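Section 4 – Packing the Kullen set into its storage bag

Read the whole section before you start. Takes 5 minutes once you've done it a couple times.

Before you start
Clear a table. Light colored top if you have one, the bag is dark and so are the end caps, they vanish on anything brown.
Wipe the Cirkari panels with a dry cloth. No spray. Let them air out if they've been in the kitchen.
Check the bag for crumbs, pins, old tape. Turn it inside out and shake.

Packing
1. Loosen the 4 corner screws by hand. Do not take them all the way out.
2. Slide the panels apart. Pull straight, no twisting.
3. Stack panels face to face with the felt sheet in between. Short panel goes on last.
4. Put the 6 end caps in the small pouch and close it. Caps left loose will scratch the panels.
5. Panels go in the bag first, long edge down. Pouch on top, near the opening.
6. Push the air out with a flat hand, from the closed end toward the opening. Fold the opening under.

CAUTION – Don't force the stack. If it sticks halfway, take it out and turn it around. Torn seams are not covered.

NOTE – Bags sold with the older Nondska set are 49 cm long. They fit, just tighter. Leave the felt sheet out and wrap the short panel in a dish towel insted.

Laying the bag down
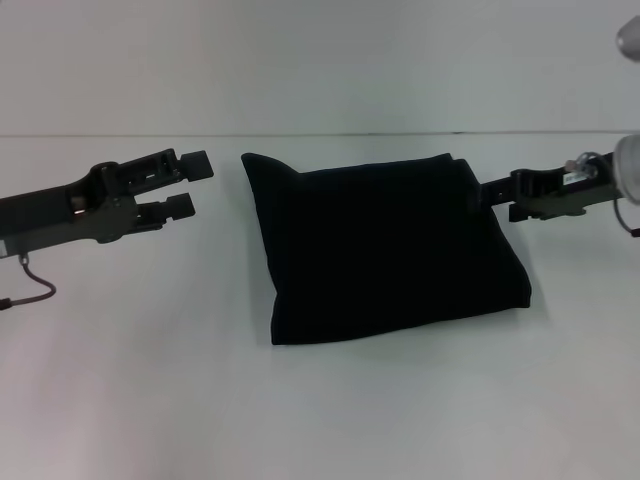

Storage is flat, never on end. Standing it up lets the panels slide and the bottom seam takes all the weight. Long side runs left to right in front of you, same as the black bag on the white table, then smooth the top with your palm. A corner that pokes up a little, like the upper left one there, is ok. A few soft folds also ok. Nothing heavy on top.

Washing the bag
1. Empty it. Check the pouch too.
2. Cold water, by hand, mild soap.
3. Dry flat – no dryer, no iron.
4. Brush the lint off when its fully dry.

Missing a cap or a screw? Spare parts are listed in section 6, order through Flanagan with the number printed on your packing slip.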